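Section 4 - Putting the boom in

Read section 3 first if you haven't. This part assumes the Trakinik is already unpacked, rinsed and checked over, and that whoever owns the bank has said yes. In writing is better.

Written for the Trelisia Creek site but the steps are the same anywhere with slow water and two decent banks. Notes for the Ngcobo footbridge are at the bottom because that one's odd.

## 4.1 Before you leave the house

1. Check the creek level. Gorkville posts it online, updated in the morning, usually by 9. If it says rising, don't go. Pick another day.
2. Look at the rain forecast for upstream, not just for town. Storm in the hills gets to us hours later.
3. Text the contact list. Somebody always has the old meeting spot in their head, so put the new one in (gravel pull-off, south side).
4. Charge your phone. No outlet down there.
5. Load the car in this order: boom sections at the bottom, then the floats, then rope on top. You want the rope first when you get there.
6. Tool bag. Mallet, spare shackles, knife, tape, the little brush for the threads.
7. Gloves. Thick ones for hauling, and a thin pair for the shackle pins - can't feel them with the thick ones on.

> **Note:** the mallet goes missing from the bag more than anything else. Look before you drive off.

## 4.2 Clothes

Boots with a real tread. Waders only for people who've done the wader talk (section 2), and a belt goes on over them every time. Life vest for anyone closer to the water than the orange stakes.

Nothing with long drawstrings near the winch. Hair tied back, same reason. Hood strings count.

Pack a full dry change. Top, pants, socks, all of it. Pick it out the night before or you'll end up driving home in creek water. Soft warm things you don't mind stuffing in a bag.

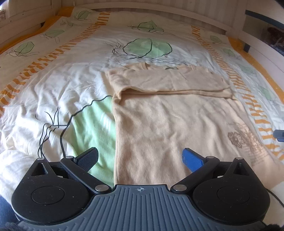
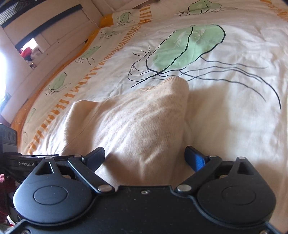 Put the change in a bag that closes and leave it in the car. Not on the bank. Bank gets muddy quick and a bag left there gets stepped on or rolls in.

Towel too. And a trash bag for the wet stuff on the way back.

## 4.3 Anchors

Near bank first, always. The near bank is the one you parked on.

1. Find the anchor post. At Trelisia it's the galvanized one past the willow, not the old fence post next to it. The fence post is rotten and will come right out.
2. Push on the post hard. Lean your whole weight. If it moves at all, stop, go to 4.7.
3. Brush the dirt out of the shackle threads.
4. Shackle the bridle to the post. Pin goes in from upstream side.
5. Finger tight, then back it off a quarter turn. A pin that's jammed full tight won't come out again after a month in the water.
6. Wire the pin so it can't spin loose. Bend the wire ends in, they catch sleeves.
7. Now the far bank. Walk around by the road. Do not wade across with the line, even when it looks low.
8. Same steps on the far post.

**CAUTION:** Never tie the boom to a tree. It cuts the bark and the city will make us pull the whole thing out. It has come up before.

## 4.4 Joining the sections

Do this on the grass, not in the water. Much easier.

1. Lay the sections out end to end, skirt side down. Arrows on the floats all point the same way. If one's backward, turn it now.
2. Slide the connector down from the top until it clicks. Sand in the track is the usual problem. Rinse, try again. Don't hammer it, this is not what the mallet is for.
3. Tug each joint. Both directions.
4. Run the tension line through every eye. Every single one - a missed eye is where it folds up later.
5. Clip the skirt weights on. They go on the bottom hem, open side of the clip facing downstream.
6. Coil what's left of the line and tape it. Loose line in the grass is how people go over.

The line holds 200 pounds of pull before the weak link lets go. It's supposed to let go. Do not swap the weak link for a normal shackle to "fix" it. If it breaks, the load goes to the near bank and the boom swings in, and thats what we want. Without it the load goes into the post and then you lose the post and the boom both.

## 4.5 Floating it across

Needs a person on each bank and a third one who does nothing but watch upstream. Watcher doesn't help pull. Watcher doesn't take pictures. Watcher yells if there's a log.

1. Throw line goes from far bank to near bank. Takes a few tries. Fine.
2. Tie the throw line to the lead end of the boom. Bowline. Card with the knot on it is in the tool bag lid.
3. Near bank feeds, far bank pulls. Slow. If it snags, near bank calls stop and everybody stops.
4. Lead end gets to far bank, shackle it on. Same as 4.3, wire and all.
5. Set the angle. You want it slanted, around 30 degrees off straight across, with the downstream end on the side where the collection basket sits. Straight across doesn't work, trash just piles in the middle and goes under.
6. Take up tension until the line lifts out of the water and then let a little back. Should sag some.
7. Watch it for a while. Throw a few sticks in upstream. They should slide along the floats and end up at the basket.

Sticks stopping halfway - angle is too flat. Sticks going under - too tight, or a weight has come off. Let some line out first before you go hunting for the weight.

> **Note:** Bread crusts do not work for testing. Ducks.

## 4.6 Signs and log

1. Yellow sign goes up on both banks facing the water, so paddlers see it. Second pair faces the path.
2. Check the phone number on the sign is the current one. Old signs have the old number, cover it with the sticker.
3. Fill in the log sheet before you leave. Creek level, who was there, which sections you used, anything that looked worn.
4. Photo of each shackle goes with the log. Close enough to see the wire.
5. Log sheet goes back in the tube in the shed. Not your glove box.

First check is the next morning. After that weekly, and after any heavy rain. The boom comes out every 28 days for a rinse and a look at the skirt, sooner if it smells bad. August it will smell bad.

## 4.7 If something's wrong

**Post moves.** Don't hang anything on it. Take everything home, log it. Resetting a post is a city job, needs a permit.

**Connector won't click.** Sand, or the end cap is bent. There's a spare end cap in the small parts box. Bent ones go in the bag marked BENT, please don't put them back with the good ones.

**Skirt rolls up.** Weights on backward or not enough of them. Pull the boom in to fix it. No leaning out from the bank.

**Someone's in the water.** Throw bag, not your hand. Then section 2.

**Boat wants through.** Drop the near end, let it swing, reset once they're past. Be nice about it. They have right of way and most of them didn't see the sign.

**Animal in the basket.** Turtles, lift them out with both hands, set them on the bank heading the way they were going. Snakes, leave the lid open and go have your sandwich. Anything hurt, call the number on the inside of the shed door.

## 4.8 Ngcobo footbridge differences

- Anchors are on the bridge legs, with the padded straps. No shackles straight onto the steel.
- Parking is on the street side only. The lot belongs to the tire place and they do tow.
- Current's faster under the bridge. Leave out the last section and run it shorter.
- Angle goes the other way, basket is on the north bank.
- No work there when school lets out, path gets too busy. Go in the morning.
- Far bank is steep and slick after rain. Use the hand line, it's tied to the railing, check the knot before you put weight on it.
- Gate code is on the log tube. Close the gate behind you, also when your only going back for the rope.

Taking the boom out is section 5. Do it in the same order backward, except the far bank lets go first.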